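3.2 Work surface and arrangement of garments

All folding was carried out on a single wooden table with a medium brown finish and a strongly marked grain. The table stood with its far edge close to a pale wall, so that garments could be pushed back without falling. The surface was left uncovered. Earlier work on household laundry has often used a padded or cloth-covered surface, which holds the fabric still but also hides small movements of the lower layer during a fold. On bare wood a sleeve or hem that slips can be seen to slip, and the amount of slip can be measured at the end of each trial.

The table was divided, for the purposes of scoring, into three zones. Finished items were placed on the left, unfolded items waited on the right, and the centre was reserved for the fold itself. The zones were not marked on the wood. In a pilot study Treloar used strips of tape to show the limits of each zone, but the tape caught on knitted cuffs and was removed before the main trials began. The limits were instead checked afterwards (Figure 3).

Garments were drawn from the Bandeso set, which contains 83 items of everyday clothing in adult sizes. Each item had been washed and dried at least 11 times before use, so that the cloth had lost the stiffness of new stock. The set is weighted towards plain tops in dark or muted colours - navy, grey and black make up most of it - with a smaller number of bright pieces included to test whether colour had any effect on the order in which items were taken from the pile. Printed and heavily trimmed items were left out.

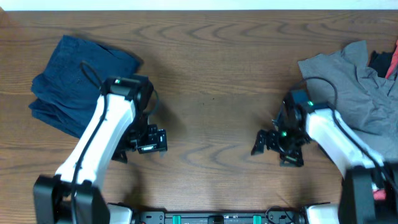

Figure 3. Table during a trial, with a folded navy item on the left and a crumpled grey shirt on the right.

The waiting pile was deliberately untidy. Items were dropped from a fixed height one after another and were not smoothed or separated, which meant that a small garment could be wholly or partly hidden by a larger one. We regard this as closer to the state of clothes taken from a household basket than the single flat garment used in most published tests. It does, however, make the starting condition harder to repeat. To limit this effect, every pile was built in the order given by the Preltia schedule, and the same schedule was used for all seven sessions.

A fold was scored as complete when the item lay within the left zone, its outline was close to a rectangle, and no sleeve or hem projected beyond that outline. Surface creases were recorded but did not count against the fold. This last point needs some defence. Soft cotton will keep fine creases from the pile even when the fold lines themselves are straight, and a stricter rule would have penalised the condition of the cloth and told us little about the fold. The Liapis score, which combines outline and crease into one figure, was calculated as well and is reported in Section 4 for comparison.

Slip was measured as the distance between the intended fold line and the line finally obtained, taken at both ends of the fold. Where the two values differed, the larger was used. Items with a smooth outer face slipped further than knitted items of similar weight, and in the February sessions we noted that slip was greater when the fold was made along the grain of the wood than across it. The surface figure of this table runs in loops and swirls, so the direction of the grain changes from one part of the centre zone to another. The effect cannot be separated from position in the present data.

In total 111 trials were kept for analysis. Trials were set aside if an item left the table or if two items were lifted together and could not be parted without starting again. The second fault was the more common, and it arose mainly with thin pieces lying beneath a heavier shirt. A rerun of these trials on the Leltard bench, which has a plain matt top and no visible grain, is described in Section 5.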